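Can I get away with one small bag for a long weekend?

mossybrick
Off to Clonville for 4 nights and I refuse to pay extra for a case. The bag has to go under the seat. I've got it down to two pairs of jeans, jumper, T-shirts, trainers, and it still won't zip up. Any ideas?

fennelandfog
Lose a pair of jeans! I did up to a week in Fulley with just the one pair and was fine. Wear the trainers and the jumper on the plane, then stuff your socks in any gaps. 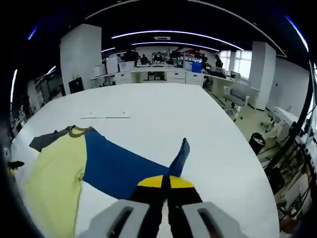

T-shirts I lay out flat, fold the sleeves in and roll up from the hem - tight as you can. Mine come out a bit creased but a steamy bathroom sorts most of it.

37bus
just wear everything

Posted 9 May 2023

Comments

plumjam: Check the size on your booking, Craddock flights went smaller in February and I got stung.
mossybrick: Jeans gone, it zips! Thanks both - still not wearing everything.

Related
Best cheap rucksacks for under-seat travel
Is the Maltuvari cabin bag any good?
How do I get creases out without an iron?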